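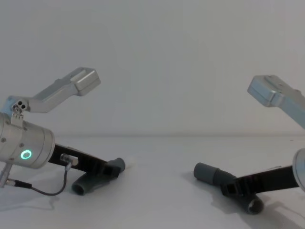 Simão Baptista wrote in to say that 40 episodes per task is too few to judge the Skiltari recorder, and that we should have kept going until the policy stopped improving. Fair enough for a final score. For a review of the tool, 40 was plenty to find the faults.

Setup on the two-arm bench took 11 minutes. Joint logs from both arms stayed aligned, and trimming idle time at the start of an episode is quick. Export is slower: over 7 minutes for the full set. Discarded episodes keep their index numbers, so our loader needed a patch. Labels can't be edited in bulk. Version 2 is supposed to fix that.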